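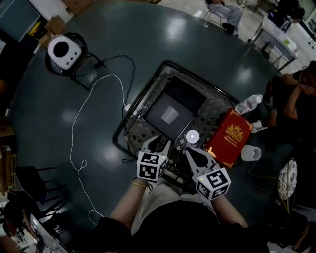

1. What we set out to do

Our group was given a tea and coffee corner and told to improve it. The Dallirwood building has one, in the sense that there is a tray and people put things on it. We spent 14 sessions in July asking where the cups go, a question none of us had expected to defend in front of a class.

The round table was our first try. A black-rimmed tray held the square box, and the red box with the gold crest stayed beside it. Cups, a water bottle and cables took the rest. Esmaeil Akbari drew up a plan with a zone for each item. The plan lasted until lunch.
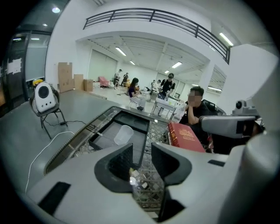
Vol. 2, No. 23

2. What went wrong

Cups tip over. The clear plastic one by the red book is lying on its side in the tray, and we logged many like it. Our survey got 300 replies, most of them about the milk.

We also learned that a tray attracts whatever is nearby. Sandhu, the other group, chose drawers and had no such trouble, and we have congratulated them.

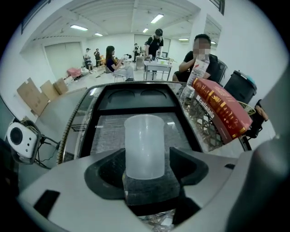
3. What we would change

Keep the red caffitalia box off the basket rim, where it sits at a tilt. Keep the water bottle upright behind it. Give the cups a place of their own, away from the glass top.

Budget left: see Appendix B.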